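Clellico
Products / Dog / Chew and Dental / Follent Spiked Bone

Follent Spiked Bone, Pink
Item 3860-P
Sold individually

Overview

The Follent is a bone-shaped rubber chew for adult dogs that mouth and gnaw at a moderate level. The outer surface is covered in short conical spikes, with a flatter shaft through the middle and a bulbous end on each side. One end is open. The opening leads to a smooth interior that can be packed with paste, wet food or soaked kibble.

The range was revised in May. The current version replaces the earlier Follent Plain, which had no spikes and is no longer supplied. Replacement stock for the Plain is not held.

Surface

The spikes are moulded as part of the body. They are not glued or inserted, and there is no coating over them. Under tooth pressure they bend sideways and return when released. Their purpose is to hold a thin layer of paste against the teeth and gums while the dog works the toy around. They do not replace brushing, and Clellico makes no claim about tartar removal.

Spikes on the two ends wear first. Dogs tend to carry the toy by the shaft and chew at the ends, so a toy in regular use will show rounded tips there well before the shaft changes. Rounded tips are normal. Missing tips are covered under Inspection below.

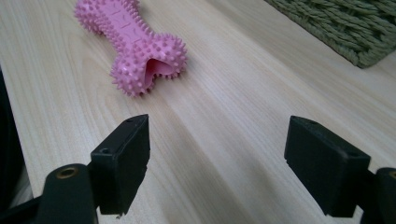 Follent Spiked Bone in pink, open end towards the viewer.

Embossing

Raised markings run lengthwise along the shaft. They are moulded in the same rubber as the body and carry no ink, so they will soften with wear and may become hard to read on an older toy. Record the item number from the packaging if you expect to reorder.

Specifications

Item: 3860-P
Colour: pink
Material: rubber, single colour throughout the exterior
Form: bone, spiked, one open end
Mass: 113 g
Depth of cavity: 40 mm
Squeaker: none
Floats: no
Suitable for: adult dogs, moderate chewers
Not suitable for: puppies under six months, power chewers, unsupervised use
Carton quantity (trade): 40

The interior surface is glossier than the exterior and may look a shade darker. This is a result of the mould finish and is not a fault.

Selecting a chew

The Follent is the softest rubber chew in the Clellico catalogue. It suits dogs that lick, mouth and compress a toy. Dogs that shear pieces off with the back teeth should be given the Bevan Ring, which has a thicker wall and no surface detail. If you are unsure which group your dog falls into, start with the Bevan and watch how it is used over several sessions.

Size matters as much as hardness. A toy that fits wholly behind the canine teeth is too small for the dog and must not be used. The Follent is made in one size only. Large and giant breeds should be given the Ulier Log.

Puppies with milk teeth should not be given this product. The spikes are soft, but the shaft is stiffer than it looks and is not intended for teething.

Filling

Wash the toy before first use. Hold it upright with the open end at the top and press the filling in with the handle of a teaspoon. Leave a few millimetres clear at the rim.

Paste can also be smeared between the spikes. A thin layer is enough. Heavy layers are difficult to clean out later and add a fair amount of food to the dog's day, which should be taken off the next meal.

The filled toy may be frozen overnight. Let it stand at room temperature for ten minutes before giving it to the dog. Frozen rubber is less flexible, and the spikes are more likely to break if chewed hard straight from the freezer.

Do not use fillings that contain xylitol (also labelled birch sugar), chocolate, onion, garlic, grapes, raisins or macadamia nuts. Check the label on peanut butter each time you buy it. Recipes change.

Cleaning

Rinse under warm running water as soon as the dog has finished. Dried food between the spikes takes considerably longer to remove. For routine cleaning use ordinary dishwashing liquid and a soft bottle brush, working along the shaft and then around each end. Use the same brush inside the cavity.

The toy may be put on the top rack of a dishwasher, open end down. Keep it clear of the heating element. Do not boil it, microwave it or use bleach. Solvent cleaners and citrus-oil degreasers will swell the rubber and leave it tacky.

Stand the toy on its open end to drain. It should be fully dry inside before it goes back in a cupboard or toy basket.

Marks on furniture

Coloured rubber can leave a mark on oiled, waxed or lacquered timber if it sits in one place for a long period, particularly in direct sun or near a heater. Store the toy in a basket or tray. Short contact with a sealed tabletop during cleaning or filling is not a concern. Light marks can usually be removed with a damp cloth and a drop of dishwashing liquid. Test on a hidden area first.

Some lint and hair will be picked up from carpet and woven mats. Rinsing removes it.

Inspection

Check the toy before and after each session. Bend it gently at the shaft and look between the spikes, then check the rim of the opening with a fingertip.

Discard the toy if:
- any spike is torn off at the base
- there is a split at the rim of the opening
- a cut on the shaft opens when the toy is bent
- the rubber has become sticky or chalky
- a piece of any size is missing

Do not trim damaged spikes and return the toy to use. A cut edge gives the dog a starting point. If you believe a piece has been swallowed, contact your veterinarian.

Samples are checked by hand at the Clellico bench using a flex and pull test on the shaft and both ends. Noreen Ó Briain manages product testing and can supply the test method to trade customers on request.

Packaging and storage

Supplied on a cardboard backing card with a paper tie. Remove both before giving the toy to a dog. Unused stock should be kept in the carton, out of sunlight, below 30 °C. A faint rubber smell on opening is normal and fades after washing.

Warranty

Clellico will replace a toy with a moulding defect reported within 30 days of purchase. Moulding defects include incomplete spikes, voids in the wall and a blocked opening. Chewing damage is not covered, nor is colour variation between batches.

To make a claim, send the item number, the place of purchase and a clear photo of the fault. Keep the toy until the claim has been settled.

Trade orders

Minimum first order is one carton. Mixed cartons are not available. Accounts ordering 275 units or more in a single delivery receive the tier two price. Contact Firdevs Aydoğan, trade accounts, for the current price list and lead times.

Related items

Bevan Ring, heavy wall
Ulier Log, large and giant breeds
Clellico bottle brush, soft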